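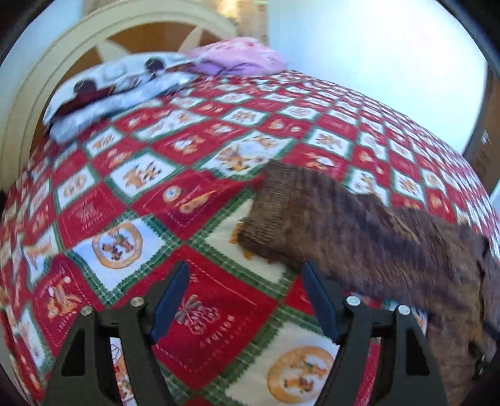 2026-05-16

I have a rule, or I used to have one, that anything Christmas goes back into the big bin in the hall closet by the first week of January. The tree skirt, the mugs, the wreath that sheds on everybody's coat. And every year I get it all packed away and feel very pleased with myself, and then I walk into the spare room and there is the holiday quilt, still on the bed, with all its reindeer. This year I have decided to leave it there. It's the middle of May, the window in that room gets the loveliest light, and I have made my peace with it.

I bought the quilt from a little shop called Onyeka when we lived over in Granstead, nine years ago now. I had gone in for thread (I always go in for thread) and it was folded up on a shelf by the register. What got me was the way the squares sit on the diagonal, red and white by turns, with a narrow strip of green and white plaid going around every one. I stood there petting it like a cat until the lady asked if I wanted a bag.

The white squares are my favorites. They have reindeer and stars and sprigs of holly on them, all in tans and browns and a soft orange, so it never feels too loud. The red ones are fancier, with gold and white printing, and a couple of them say HOLIDAY in case you were in any doubt. My nephew used to lie on his stomach and try to find a new picture every time he stayed over, and I would hear him talking to the reindeer when he was supposed to be asleep.

Anyway, the reason I was thinking about all this is that our friend Ebuka Eze is coming to stay in July, for ten nights, and I finally have to get that room into shape. The cream headboard needs a good wipe down. I love the arched top and those curved spindles, but dusting between them is a job for a person with smaller hands and more patience. I've been using an old sock pulled over a ruler, which works pretty well – you just have to keep turning the sock.

Then there are the pillows. I've never owned a matching pair in my life, so there's a white one with dark maroon shapes on it and a pink one with bits of purple, and neither has a thing to do with Christmas or with each other. I did go looking for plain covers at Nutano last week and came home with a dish rack. Maybe next time.

I asked Atif Mirani next door whether it would be strange to put a guest under reindeer in the middle of summer. He thought about it for longer than the question deserved and told me his mother kept a snowman tablecloth on all year and the food tasted the same. So that settled it for me!

The quilt will get a wash before then, cold and gentle, with two old towels in the drum to keep it from bunching up. I dry it over the porch rail if the weather holds, wrong side out so the red doesn't fade. It takes most of a day, and I have to go out and turn it after lunch. I still need to find the extra lamp, too. I think it's in the closet behind the Christmas bin.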